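Speaker notes - Can it clear the table yet?
Refugio Solís, Altura workshop, Saturday, May 2, 2026

Slide 1. Title. Thank Tassanee Ratanaporn for the invitation. Say up front that the talk covers table clearing only. Laundry and floors are separate problems and the Didberg people have the afternoon slot for those.

Slide 2. What we mean by a chore. A chore has a start state no one arranged and an end state somebody in the house will accept. Most published results fix the first and skip the second. Pause here, let people read the definition.

Slide 3. Where the Dresis policy stands. 700 training episodes in simulation, 40 held-out layouts. It completed 34 of the 40. Completed means object inside the target and gripper clear of it. Of the six failures, four were bad grasps and two were timeouts. Don't round this up to "nearly solved" when speaking.

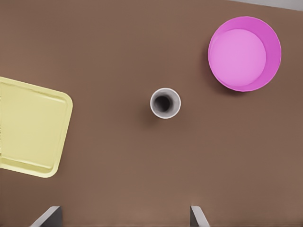
Slide 4. Grasping is still the hard step for small dishes. An open vessel gives a parallel gripper two options: close on the outside, or put one finger in and pinch the wall. The outside grasp needs clearance on both sides and an opening wider than the rim. With the gray cup standing in open table between the tray and the pink bowl, clearance is no issue, and a policy can look better than it is. Push the same cup against the bowl and the outside grasp may be gone. Also mention shading: the inside of the cup goes nearly black, so color gives little help in judging depth there. Ask the room who uses depth input.

Slide 5. Simulation to kitchen. Friction, liquid left in the bottom, cutlery, glass. We model the first one only, and not well. The Cisneros test kitchen is booked for July. Same policy, no retraining on the first day, results reported whatever they are.

Slide 6. Shop floor. Short slide. Sorting parts into trays is closer to ready - the parts repeat and the trays can be fixtured. A kitchen table can't be fixtured.

Slide 7. Answer to the title: under supervision, with rigid dishes and spacing, yes. Unattended after dinner, no.

Questions. If asked about cost, refer to Tassanee. If asked about two arms, skip to backup slide 9.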